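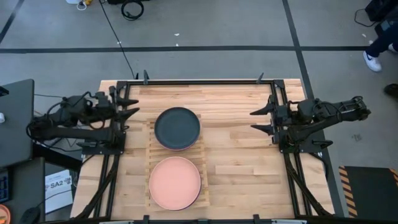
Colored plates on a slatted wooden rack, over a butcher-block top.

The slatted rack is the oldest piece of drying equipment still sold for the kitchen, and one of the least specified. Most catalogs give the length, the width and the species of wood. Few give the gap between slats, and that figure decides how the rack performs.

A plate can dry in two positions. On edge, water runs down both faces and collects at the lowest point of the rim, where it drops off or evaporates. Laid flat, the same plate holds a film in the well and a bead under the foot. The film is exposed to the air and goes first. The bead is trapped between the foot and whatever it stands on, and on a solid counter it may still be there the next morning. Slats open up most of the underside, so the bead is confined to the few places where foot and wood meet.

Mireille Mallet has tested racks for Larkano and measures this by weight. A plate is weighed dry, rinsed, shaken once and set down, then weighed again at intervals. In her trials a flat plate on slats lost 89 percent of its surface water in 80 minutes. The same plate on a bare wooden counter took until evening. Her best results came from a gap of 11 millimeters. Wider gaps gained little and let small saucers tip.

Stacking cancels most of the benefit. With one plate directly on another, the upper foot seals the lower well, and air reaches neither surface. Overlapping rims are a lesser fault, and the remedy is to slide the plates apart. On a short rack this means two or three plates laid flat and no more. Households that wash a full service at once need an upright rack, with pegs or slots, and should use the flat one for serving dishes and boards.

Finish matters as well. A matte glaze has a slightly rough surface, and water tends to spread across it in a thin sheet. A gloss glaze makes the water bead, and beads leave spots where the supply is hard. Dark colors show those spots plainly. Pale pinks and blues hide them, although the mineral is there all the same and can be felt with a fingertip. A cloth passed once over the well removes it before it sets.

Lifting a plate off the rack is best done by the rim, with the well kept clear of the fingers. A shallow plate with a raised rim gives a secure hold at one point, but the whole weight then turns about that point, and heavy stoneware should have a second hand under it. 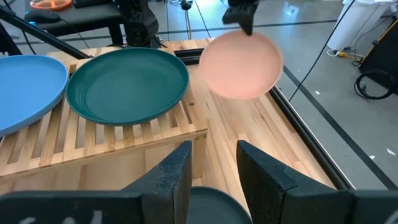
Loïc Jacquet disagrees about flat drying altogether. He wrote to us that he gave up his slatted rack in March, after the undersides of the slats turned gray, and that he now stands everything on edge in a wire one from Valen and wipes the tray each night.

Gray slats are a maintenance matter. Bare pine takes up water at the end grain, and a rack that stays in one place never dries underneath. It should be turned over once a day and stood on its side overnight. A thin coat of mineral oil, renewed when the wood looks chalky, slows the uptake. Butcher block under the rack needs the same oil, with extra attention to the seams between strips.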